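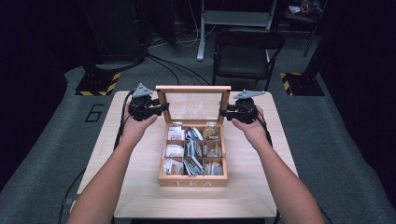 The wooden tea box on the table.

November
By the Gikine garden page

Sweet peas from autumn seed, step by step

I sow my sweet peas in autumn and keep the young plants under cold glass until spring. Our garden in Gikine lies at 728 feet and the winter is long but not very hard. If you live where the ground freezes deep for months, you can follow the same steps in late winter on a windowsill, and you will lose only a few weeks of flowers.

What you need

Fresh seed, deep pots, a bag of seed compost, some coarse sand, labels, a pencil (the ink of my pens always disappears by March), and a cold frame or an unheated greenhouse. Mousetraps also, I am sorry to say. Last year I used a mix of Drikotero, which is a lavender kind with a strong smell, and a plain old white from Besnard that has no name on the packet, only the number 492.

Please keep the seed away from small children and from pets. Sweet pea seeds look like the peas for the kitchen, but they are poisonous.

Preparing the seed

Many books tell you to soak the seed overnight. I stopped this some years ago. In my pots the soaked seed rotted more often, especially the pale ones. If a seed is very dark and hard, I take a nail clipper and remove a tiny piece of the skin on the side opposite to the eye. The eye is the small scar where the seed was attached to the pod. You should only see a little of the cream color under the skin. Do not go deeper.

Brown and mottled seeds usually have a softer skin and I sow them as they are.

Sowing

Fill the pots with compost, to which you have added one part of sand for every four parts. Knock each pot on the bench one time so the compost settles, then fill again up to a finger below the rim. I put 5 seeds in a deep pot, spaced near the edge, and push each one down to the first joint of my finger. Cover, water well with a fine rose, and let the pot drain completely before you carry it to its place.

Write the label now and not after lunch.

The pots can stay in a cool room until the first shoots appear. For me this takes up to two weeks. Then they must go out to the cold frame the same day, or they become long and weak, and such plants never grow really strong afterward. Keep the lid of the frame closed for the first nights and open it a little in the morning.
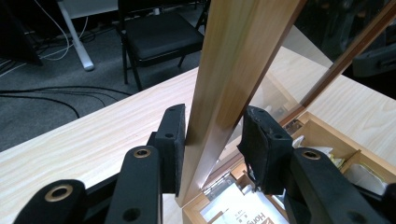 A reader from Nevusska wrote that she does not agree with the cool room at all. She puts the pots directly in the frame after sowing, and says that the seed comes up more slowly but the stems are short and thick from the first day. She also asked if the pots should be covered with newspaper. My answer is that her way is good if your frame is safe from mice, because the seed lies there longer before it comes up. Newspaper is not necessary. Sweet peas do not need the dark.

Pinching

When the plant has three pairs of leaves, pinch out the top just above the second or third pair. Use your nails or small scissors. The plant stands still for a while and then makes side shoots from below. These side shoots are better than the first stem. If some plants make side shoots by themselves before you have done anything, leave them alone.

Through the winter

Young sweet peas can stand light frost. On nights with a hard frost I lay an old blanket over the frame, and I take it off when the light comes. Water very little. The compost should be only a bit moist, and I water in the morning so that the leaves are dry by evening. Open the frame on every mild day. Still, damp air brings gray mold, and in my experience it kills more plants than the cold.

Look under the pots for slugs. They sleep there.

Planting out

In early spring, dig a trench and mix in old manure or garden compost, some weeks before planting if you can. The poles or netting should stand before the plants go in, so you do not step on the roots later. Set the plants 10 inches apart. I do not try to separate every root in the pot. I knock out the whole content, pull it gently into parts, and plant each part a little deeper than it was. Water them in even if the soil looks wet.

For the first weeks the plants seem to do nothing. Tie the stems loosely to the support with soft string, and put some twigs around them against the pigeons. 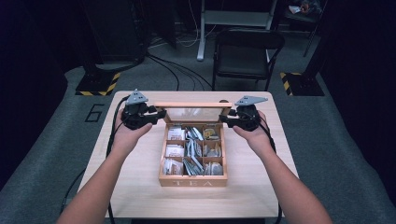 Wooden tea box with its lid raised.

Cutting and saving seed

Once they flower, cut every second day, with long stems, early in the morning. When pods begin to form, the plant makes fewer flowers. If you want your own seed, choose one good plant at the end of the row and let it keep its pods from midsummer. Pick them when they are brown and rattle, but before they twist open. Dry the seed indoors on a plate for a week and store it in paper envelopes, never in plastic. Seed from a mix will give you some surprises in color the next year, and the white one has stayed white with me until now.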